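Tultberg Unified School District

Tultberg Unified School District is a public school district serving the city of Tultberg and the unincorporated communities of Jureck and Castillo Flats. It operates 18 schools, including three high schools, and is governed by an elected board whose members serve four-year terms.

History

The district was formed by the merger of the Tultberg city schools with the rural Jureck and Castillo districts. Voters in Jureck had turned down an earlier merger plan over the loss of their high school. The second plan kept the school open and passed in all three areas. Until the merger, each district had set its own graduation requirements, and students who moved between them often had to repeat courses. A common set of requirements was adopted two years later.

Accountability plan

Under state law, the district must file a school improvement plan every three years. The plan sets targets for reading and math scores, graduation rates, attendance, and the progress of English learners. Test results make up 50 percent of a school's rating. The rest comes from the other measures, with graduation counted only for high schools.

The first plan was sent back by the state for revision. Reviewers found that it did not explain how small groups of students would be counted at the rural schools – a problem shared by several districts of similar size. The revised version combined results from more than one year and was approved in December.

Schools with low ratings receive extra funding for tutoring and teacher training. They are reviewed again after two years, and those that have not met their targets must write a new plan with the state education office.

Career and technical education

All high school students must complete at least one career and technical course. Courses include health care, construction, agriculture, and engineering. Advanced classes are held at the Castillo Center, which draws students from all of the district's high schools and provides bus service from each.

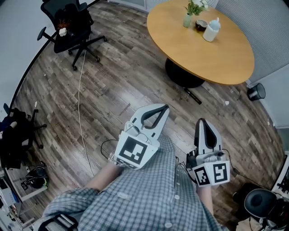 Funding and enrollment

Most of the district's operating money comes from the state and is based on enrollment. Local property taxes pay for buildings and part of the transportation budget. A bond measure for new classrooms at Jureck High School passed with 74 percent of the vote.

Enrollment has grown in the city and fallen in the rural areas. The board has studied closing one elementary school in Castillo Flats but has not voted on it. Attendance, grades, and bus routes are managed through a records system called Skudo, which parents can also use to enroll children and update contact information.

See also

School district
Education finance
Vocational education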